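Cadora Tabletop Hat Spinner
Set-Up Guide, Section 3: Placing, Loading and Daily Use

This section covers the two-tier white wire spinner after the base, pole and tiers have been joined. If the pole still wobbles in its base, go back to Section 2 and tighten the lower fitting before you continue.

3.1 Choosing a spot

The spinner is made for counters, desks and display tables. It should not be used on a shelf above shoulder height.

1. Pick a flat, level surface. Wipe it down and let it dry.
2. Set the base ring on the surface so that all of the short legs touch. Press lightly on opposite sides of the ring. If it rocks, move it a few inches and try again.
3. Keep at least 16 inches between the central pole and any wall, cash register or other display. The upper spokes are longer than the base is wide and need clear space on every side.
4. Turn the upper tier by hand through one full circle. No spoke should touch anything.

Note: The upper spokes may extend past the back edge of a narrow table. This is fine as long as the base ring is fully on the table and no one walks behind it.

CAUTION: Spoke ends are at eye level for a seated adult and for many children. Do not place the spinner at the end of an aisle or next to a chair.

3.2 Sorting your stock

Sort hats before you load them. Changing the order later means taking most of them off again.

1. Separate caps with an adjustable back strap from those with a closed back. Strapped caps and visors hang from the strap. Closed-back caps sit over the spoke with the crown up.
2. Remove tissue, cardboard inserts and plastic clips.
3. Close every strap. An open strap will slide off the spoke when the tier turns.
4. Put heavier items, such as lined winter caps, in one pile and light items, such as visors, in another.

If you are using Skurnby hang tags, attach them now. The tag should go on the strap side so that it faces out.

3.3 Loading the tiers

The lower tier takes small and light items only. The upper tier takes full-size caps and visors.

1. Start with the lower tier. It is hard to reach once the upper tier is full.
2. Move to the upper tier. Hang the first item on any spoke.
3. Hang the second item on the spoke directly across from the first. Keep working in opposite pairs until you run out of hats or spokes.
4. If you have an odd number of items, put the lightest one on last.
5. Give the tier a slow turn. It should stop on its own without leaning.

Setting the next pair on the table beside the rack before you hang them makes it easier to match weights. Lay caps upside down so the strap stands clear and you can pick them up by it. Visors can lie flat.
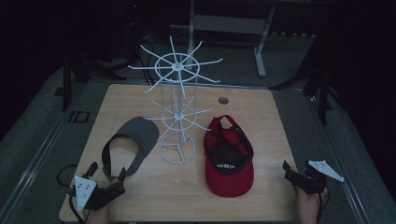
A cap and a visor do not weigh the same, but the difference is small enough that they can hang across from each other. Two lined caps on one side with nothing opposite them will make the pole lean.

CAUTION: Do not hang more than one full-size cap on a spoke. Do not hang bags, belts or umbrellas.

3.4 Weight limits

Lower tier, all spokes together: 200 grams
Upper tier, any one spoke: 300 grams
Both tiers together: 1,000 grams

These limits apply to the spinner on a level surface. Do not use it on a cart or any table with wheels.

3.5 Daily use

1. Turn the spinner by the tier hoop. Do not pull on a spoke.
2. Refill gaps in pairs during the day. When one hat sells, move another so the load stays even.
3. Before moving the spinner, take everything off. Lift it with one hand on the pole and one under the base ring.
4. Dust the wire with a dry cloth. For marks, use a damp cloth and mild soap, then dry right away. Bright spray polish and other wax cleaners leave a film that comes off on light fabric.

3.6 If something is wrong

The spinner leans: Check that hats hang in opposite pairs, then check the lower fitting.
The tier squeaks: Remove the tier and wipe the top of the pole. Do not oil it.
A spoke is bent: Stop using that spoke. Replacement tiers are sold by Usham under the same part name printed on your carton label.
Hats slide off: Check that straps are closed and that the table is level.

Section 4 covers taking the spinner apart for storage.

Guide revised January 21, 2026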